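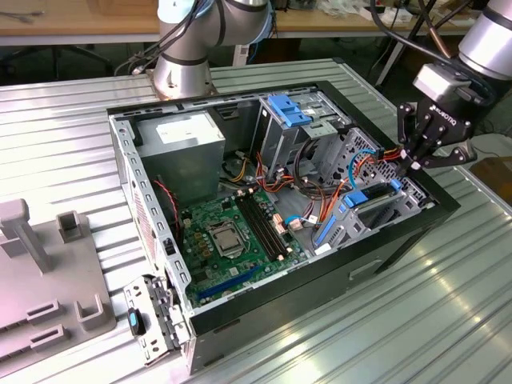
Side panel off, power supply top left, empty CPU socket near the center of the board.

Bruvo 130 Precision Driver Kit: Review
By Lalit Pathak
7 August 2022

The Bruvo 130 is a hand driver set for people who open electronics for a living or close to it. The kit has one handle, one flexible extension, a pair of tweezers, and a hinged case holding the bits. Bruvo sells it one step above its basic set and one step below the electric version, which uses the same bits and a different case.

I bought mine at retail. It replaced a Rillex set that had been in daily use until the collet wore enough to let bits drop out when the handle was pointed down. Most of what follows is a comparison with that set, as the two cost nearly the same.

Handle
The handle is knurled aluminum with a free-spinning cap. The cap bearing is smooth and has no side play that I can feel. Knurling depth is moderate: it holds with dry fingers and with nitrile gloves, less well with any trace of thermal paste on it. The Rillex handle was thicker and gave more torque on stubborn screws. The Bruvo is faster on fine threads. If most of your work is laptops and phones, the trade favors the Bruvo. If you mostly remove coarse case screws, it does not.

Bits
Hardness is quoted at 60 HRC on most sets in this class, and Bruvo gives no figure at all, only "hardened steel." In use, the Phillips bits fit well and did not cam out on clean screws. PH2 gets the hardest use on a bench like mine, and after a season of it the tips show light polishing and no rounding. The small Torx bits are less consistent. My T6 was slightly oversized and had to be pushed into the screw head. Bruvo replaced it without argument, and the replacement fits.
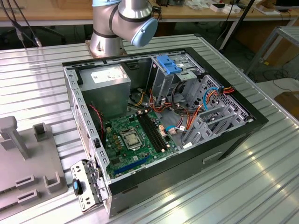
Reach is the weak point of the kit. The standard shank is short, and the handle body is wide where it meets the collet, so the handle touches sheet metal before the bit is fully seated in a recessed screw. In a tower like this one, with the power supply boxed into an upper corner and a wire looping down beside it, I want a long rigid shaft near that corner. Bruvo supplies the flexible one. It reaches, but it winds up under load and then releases, and the tip tends to leave the screw when it does. A rigid extension is sold separately. It should be in the box.

Magnet
The collet magnet is strong enough to carry an M3 case screw horizontally through the magnetized bit. It will not hold the longer cooler screws at an angle. There is no magnetizer block in the case. The Rillex set had one.

Case
The hinge is a plain pin and has stayed tight. Bit labels are printed on the foam, not molded, and two of mine have already faded. The foam grips the bits hard when new - hard enough that I used the tweezers to pull the smaller ones - and loosens to a sensible level with use.
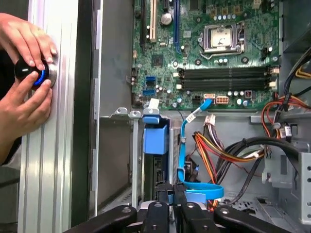

Grip diameter deserves more attention than it gets in product listings. Purificación Sarmiento, who shares my bench, has smaller hands and finds the Bruvo handle comfortable; I find it thin after an hour. A large round knob can be held with both hands, one over the top and one cupped below, as with the black one at the left here. A precision driver gets a thumb and two fingertips, and small differences in diameter are felt quickly. Bruvo makes a slip-on sleeve. I tried it, and it blocks the cap bearing if pushed on too far.

Alternatives
The Birhane set has a better handle and fewer bits. The Sarkach set includes the rigid extension and a magnetizer, but its collet is loose from new.

Verdict
Recommended for fine work. For desktop towers, add the rigid extension to the price before comparing it with anything else.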